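打印本页 | 用电子邮件发送

手册第五版

我这个人有个毛病，别人给我什么规定，我总要先翻到最后一页，看看签字的是谁。

所以六月里Brendine把第五版《手持夹爪操作守则》发下来的时候，我蹲在走廊上，直接翻到了底。签字的是Shewit Abera。好家伙，我跟她共用一个微波炉用了两年，从来不知道守则是她写的！

守则一共40条。我以前在Orkville干过一阵，那边的守则只有一张纸，贴在饮水机旁边，写着“开工前检查，收工后归位”，完了。结果呢，每个人检查的东西都不一样，有人检查螺丝，有人检查电线，还有一位老兄检查的是自己的午饭。所以看到40条，我头一个反应是烦，第二个反应是，哎，有人管了也挺好。

烦还是要烦的。比如第7条：“开始前，两片指垫须完全张开，停顿，再向目标靠近。”停顿多久？没写。我就去问Shewit。她正在等她的扁豆汤转完，头也不回地说：“停到你觉得有点傻为止。”

“这能写进守则吗？”

“我写过，第三版里。被人删了。”

我后来真去翻了第三版，在Imetti那个旧库房的铁柜子里，纸都黏在一起了。第7条后头果然有半行字给涂黑了，对着灯看，隐约有个“傻”字。我高兴得不行，像挖到宝似的，拿手机想拍下来给她看，又觉得太幼稚，就塞回去了。（后来还是拍了。）

我们的活说起来不复杂，手拿着夹爪，去夹，去放，动作记下来，给机器学。难的是要“像个正经人”。这话也是Shewit的，守则第12条的小标题，原文是“动作自然，不表演”。我头一个星期全在表演。我拿一包纸巾能拿出国宴的架势，手腕还要转一下，自己觉得潇洒极了。她看完回放，在我的单子上写了两个字：做作。

那一批420条记录，她退回来的全是我的。我气得午饭都没吃，一个人坐在楼梯口把守则从第1条看到第40条，想找一条能反驳她的。没找着。倒是发现第31条写得特别怪：“桌面不必收拾得好看。家里什么样，就什么样。”

我拿着这条去找她，说你看，你既然要家里什么样就什么样，那我家里就是这么拿纸巾的！

她看着我，看了很久，说：“你在家里拿纸巾转手腕？”

我说转。

她说：“那你明天演给我看，别拿夹爪，用手。”

第二天是星期二。我真演了，用手，当着她的面，抽了一张纸巾。没转。手它自己就没转，我有什么办法！她一句话也没说，在本子上记了一笔，走了。我到现在都不知道她记的什么。

打那以后我老实了。也不是服气，就是有点想看看，照着她那40条一条一条做下去，到底会做成什么样。先张开，停一停，停到觉得傻，再往下。线要理在手臂外侧。手指不要伸到指垫之间去，哪怕只是想把一颗花生拨正，也不行。说到这条我要承认，我犯过，而且不止一回，花生那个东西太滑了，你看着它在那儿歪着，心里就痒。Shewit管这个叫“伸手病”，说做得越熟的人越容易得。她自己也得过，右手食指上有个小白印子，问她怎么弄的，她说第一版。

第一版我没见过。据Seyoum那边的老同事讲，第一版根本没有字，是她拿铅笔画的一叠小人，每个小人都在犯一个错，旁边打个叉。后来上头说要正规，才改成了一条一条的字。我一听就心疼，四处打听那叠小人的下落，问到后来人家见了我就躲。

有天晚上我加班，她也在。我做完一轮，手还握着夹爪悬在半空，忽然问她：要是有人把40条全背下来，一条不差，是不是就合格了？

她想了想，说：“那你得看他桌子上是什么。”
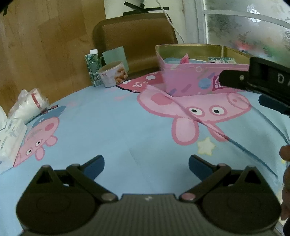
指垫上沾了零食的油，能不能先把手上这一条做完再擦？

先停下来擦干净，再从头做这一条；指垫打滑会让夹持的力道变样，前后的记录也就对不到一块儿了。

这一问一答后来成了第41条，是我起草的，Shewit把我的三百来字砍成了这么两句。我抗议，说我写的那段关于花生的比喻多好啊，她说好是好，留着写小说吧。

签字那一栏，她让我也签一个。我握着笔，停了一停，停到觉得有点傻，才往下写。写得歪歪扭扭的，她看了一眼，说，嗯，这个不做作。

然后微波炉响了，她就端汤去了。

读者评论

半夏不凉：“还有一位老兄检查的是自己的午饭”，我们单位也有这位老兄，是不是调过来了？

老邱修表：做过十来年质检，规定里最难写的就是“停多久”。写秒数吧，大家盯着表不看活；不写吧，大家不停。Shewit那句被删真可惜。

拧螺丝的阿芒：伸手病说得太准了。新人都不伸手，全是我们这种老油条。

tangyuan_88：所以那叠铅笔小人到底找到没有？作者出来说一声啊！

作者回复tangyuan_88：没找到。微波炉上面那个柜子我还没敢翻。

打印本页 | 用电子邮件发送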